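Recording cup pickup demos with the hand gripper -- club how-to

Updated 17 Apr 2023. Replaces the old page, which had the wrong folder names in it.

For new people in the Ellcombe robotics club who signed up for the cup task. Read the whole thing once before you touch anything. Takes maybe five minutes. If you already did the Jilten build night you can skip to Laying out the cups.

What you need

- one gripper, charged, or two if you're on the two hand version
- baking mat, the big blue one with the rings on it
- paper cups, used is fine if they're rinsed
- one plastic cup (clear)
- tissue box
- laptop with the Janeck logger installed

Before you start

Check the finger pads. They should sit flat and not spin when you push them with a thumb. If one is loose, tighten it now -- a loose pad ruins the whole batch and you won't notice till playback. Squeeze the gripper all the way shut, open it all the way, do that three times. The logger needs both ends of the range to set its zero. Skip this and your widths come out wrong, we lost 200 demos that way in August.

Smooth the mat. Corners down. Wipe off crumbs and water. Silicone grabs the table pretty well but it will creep if you lean on it.

Laying out the cups

For the tipped over set, every cup goes on its side. No standing cups in this one, those are a seperate folder. Mix up which way the mouths point. Some at you, some off to a corner. Don't make a neat row! The whole point of this set is that the arm has to deal with a mess later.

Keep the tissue box at the far edge so there's one thing that never moves between takes.

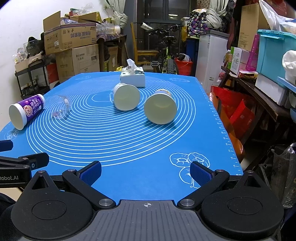

Tipped cup layout, three paper and one clear, gripper open over the near side of the mat.

Leave a gap between cups that's wider than one finger. Touching cups are allowed in the hard set only.

Doing a take

1. Start the logger. Wait for the beep.
2. Hold the gripper over the near side of the mat, fingers fully open. Count to two.
3. Move in slow. Slower than you think. Elbow off the table.
4. One finger inside the mouth, one outside, close on the wall of the cup. If the mouth faces away from you, go across the body instead but squeeze light, paper cups crush.
5. Lift, turn it upright, set it down on the rings. Let go fully before you back off.
6. Next cup. Same again until all are standing.
7. Back to the start position, count to two, stop the logger.

Dropped a cup? Keep going, pick it up again. Those takes are useful, tag them "retry". Knocked one off the table -- stop, delete, start over.

Don't reach in with your bare hand in the middle of a take. Ever. This is the most common reason we throw stuff out.

Changing the layout

New layout every 10 takes. Set a timer or you will forget, everybody does. Turn the cups end for end, swap places, pull one out. Leaving a cup out is fine, so is putting in a loose lid. Write the layout number on the sheet.

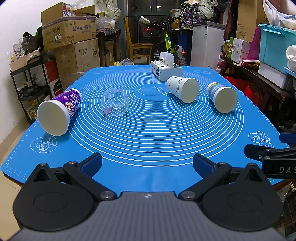 Bases toward you are harder than mouths toward you. There's no rim to hook so you have to pinch the sides, and the angle on your wrist gets awkward fast. Try it a few times with the logger off first. If it hurts you're standing too close, take a step back and drop your shoulder.

Patterned cups and plain cups both count, just don't use the same one for every first pick. The model picks up on that and then it only wants that cup.

Checking your work

Play back the first take and the last take of each batch. You want to see the fingertips the whole way thru and the width line going down, flat, up. If the line is jagged, redo the open and close thing from the top. Blurry video usually means you moved too fast, sometimes it's just a smudge on the lens. Use the cloth, not your shirt.

Takes should come in at roughly 100 per person for the term. The club is at 879 good ones so far, counting the Hämmerli bench stuff.

Uploading

Plug in, open the logger, hit Sync. Folder name is task, layout number, your initials, no spaces. Don't rename files after, the sheet breaks. Wait for the green check before you unplug.

Cleanup

Stack the cups, roll the mat (don't fold it), gripper back on the charger with the fingers open. Closed fingers squash the pads over night.

Problems not on this page go in the club channel, with the take number please.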